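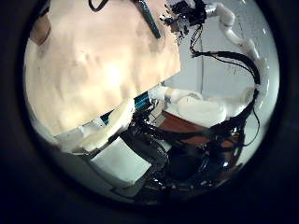 View from the wrist camera, with a finger pad close to the lens and the padded white segments below it.

Horkell wrist camera kit

Price: 30 (kit), plus postage
Stock: next batch ships in October
Part number: HK-1083

The Horkell is a small fisheye camera and bracket for home-built robot hands. It mounts at the wrist and looks out along the fingers, so you can watch the grip from close in while the arm is moving. It was drawn up by Sverre Sundqvist for the two-handed build in the Clanberg shared workshop, and the parts are now sold as a kit for anyone making something similar.

What you get

Camera board with fisheye lens fitted
Printed bracket in two halves
Ribbon lead and USB adaptor
16 screws, which includes four spares
Printed drilling guide

You will need your own USB cable, a small crosshead screwdriver and a 2 mm hex key. The bracket does not need glue.

What the camera sees

The lens gives a round picture with a black border. Straight things bend near the rim, and anything very close looks much bigger than it is. A finger pad held near the lens can take up a large part of the view, as in the picture at the top of the page. The colour may also wash out where light falls on a pale pad. If you want more of the table and less of the finger, use the outer pair of holes on the bracket.

The border is left in on purpose so that the full circle can be used for calibration. You can crop it in software afterwards.

Fitting

Fit the bracket before you wire the fingers. Feed the ribbon lead through the slot at the back, leave a loop at the wrist joint, then close the second half of the bracket over it. Turn the wrist by hand through its full travel before you apply power. If the lead pulls tight at any point, open the bracket and give it more slack.

Cables are the usual trouble. On a hand with many motors the bundle gets thick and will wander into view — tie it to the outside of the forearm if you can. Keep the tie loose enough for the bundle to slide a little.

Fits

Tekin hand, all versions
Varnonow hand, version two and later
Other hands with a flat wrist plate at least 40 mm wide

It does not fit the first Varnonow hand, where the wrist plate is curved.

Spares

Bracket halves, lenses and ribbon leads are sold separately. Quote the part number above when ordering. The longer ribbon lead is HK-1827 and suits arms where the computer sits off the bench.

Returns

Unused kits can be sent back within 30 days. Lenses that have been unscrewed from the board cannot be returned.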